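Manaia Treloar
December 2025

1/ OK friends, it's small pan appreciation day over here and I have a LOT to say. Grab a snack.

2/ Background for the new people: I cook for one most nights, in a kitchen with 30 inches of counter. For years I owned one giant skillet and used it for everything, including a single egg. A single egg! In a pan the size of a steering wheel!

3/ So now I'm all in on the little black pan + one good bowl setup. Pan, bowl, dinner. Pics first, then the rambling.
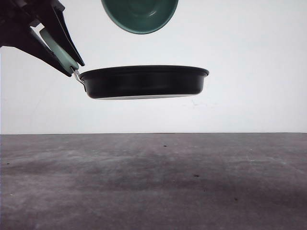
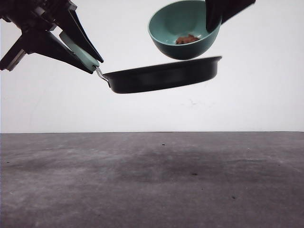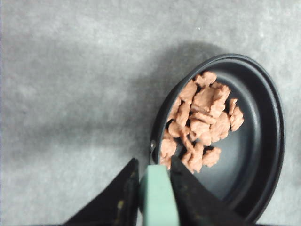
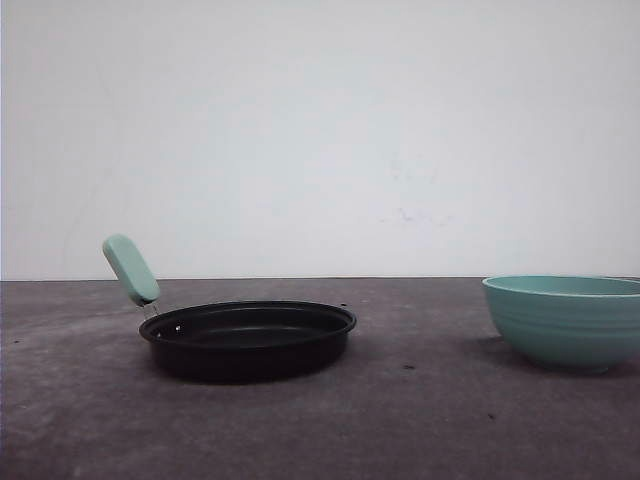

Small black pan, mint-green handle, and the teal bowl in the first, second and last pics. I love these colors so much.

4/ Can we talk about the green on green?? The handle and the bowl look like they grew up together. I've got a whole draft post about matching kitchen stuff without buying a set and this is pretty much the entire argument.

5/ Third pic is the one for the food people. A pinky-brown heap of chunks on one side of the pan and the other side left open. I like having that bare patch when I cook at home because it gives me somewhere to push things when I stir.

6/ My usual one-pan, one-bowl dinner, as requested by a surprising number of you: crumbles in the pan, medium heat, leave them alone until they get some color. Soy sauce, a little brown sugar, a lot of garlic. Rice goes in the bowl, crumbles go on the rice, pickled cucumber if I planned ahead (I did not plan ahead).

7/ I'm usually at 400 calories or so before the rice, if you track that. I mostly track whether there's any left for lunch.

8/ Moving food from pan to bowl: bring the bowl TO the pan. Put them right up against each other, tip the pan, and nudge everything over with a spoon. I used to carry a hot pan across the kitchen and leave a trail of crumbles the whole way. My floor is so much happier now.

9/ Ridges on the outside of a bowl are wildly underrated, by the way. The one in the last pic has those soft bands going around it and I'm smitten. My ridged one at home is so much easier to hang onto with soapy hands than the smooth ones.

10/ Somebody always asks what I use at home, so: my everyday pan is a Dunstan, the smallest they make, and my bowls are Wustholm. I bought both with my own money and the bowls were on clearance because the color was "discontinued." Their loss! I went back for two more.

11/ The Plustico spatula is the only one I've found that gets into the curve of a small pan without scraping. The Cleveo one everybody loves is too wide for me. Great for pancakes in a big skillet, though, so no shade.

12/ Small pan care, the short version: let it cool before you wash it, soft sponge, dry it right away. Stick a dish towel in it if you're stacking something on top. My first little pan got ruined by February of its first year and that was 100% me and a metal fork.

13/ Also! Wipe around the rivets! Grease hides there. An old toothbrush does it in no time.

14/ Woke up to 632 replies on the last kitchen thread and I'm still reading them. Whoever makes a tiny frittata every morning and eats it straight from the pan standing up, I think about you often.

15/ We're also so close to 4,000 of us on here, which is wild for an account that's mostly me yelling about bowls. Hi, new people!

16/ Tell me your smallest pan and the thing you cook in it most. Grilled cheese folks, I know you're out there. I'm doing a tiny pan dessert thread next and need ideas, especially anything with apples.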